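Chapter 7
The Matchday Gate

Most of us first meet a football club at its turnstile, usually holding a grown-up's hand, and it is a pleasant place to start thinking about money. In the last chapter we looked at what a club pays its players. Now we turn to what comes in from the people who watch them, and we shall spend quite a while on it.
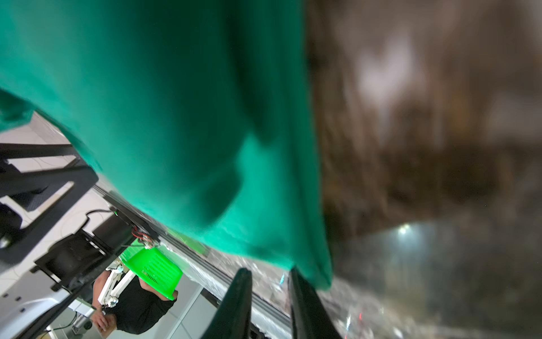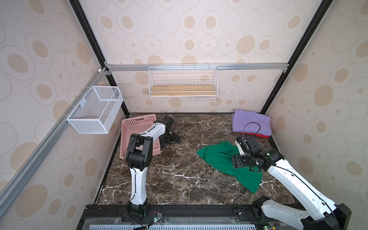

Figures 7.1 and 7.2. First, teal-green cloth seen close up; second, a marble-patterned tabletop and patterned wallpaper.

Let us begin with a home match at Bromton, a club in the lower divisions whose ground we shall visit several times before the book is done. It is a raw afternoon in December, the visitors are Warholm, and 1,145 people have come through the gates. A standard adult ticket costs £12, and it is very tempting to multiply the one figure by the other and call the answer the club's income. Please don't! Almost every student does it the first time (I certainly did), and it always gives too cheerful a picture.

Consider who is in the crowd. There are pensioners and students, who pay £10, and children, who pay £7. There are season ticket holders, whose money arrived back in the summer and may well have been spent by now on the pitch. There are the guests of the sponsor, and there are players' families, who pay nothing at all and generally have rather good seats. The attendance figure read out over the loudspeaker takes in every one of them, and so it tells us how full the ground was without telling us very much about the till.

Then there is the matter of what a match costs to put on. Stewards must be paid, the floodlights must be lit, and somebody has to be there to open the gates long before kick-off. Many of these costs hardly change whether the ground is half empty or packed to the corners, and you will see in section 7.3 why that makes a poor crowd so much more painful than it first appears.

We shall also follow supporters once they are inside, to the tea bar and the programme seller, and compare Bromton's habits with those of two larger clubs, Pelletti and Wada, which earn a good deal more from each visitor and go about it in quite different ways.

Before you read on

Think of the last match you went to, at any level, even on a park pitch. Write down everything you spent from leaving home to getting back again, bus fare and chips included. Mark the items that you think reached the home club, and keep your list somewhere safe, as you will need it for the first exercise in section 7.2.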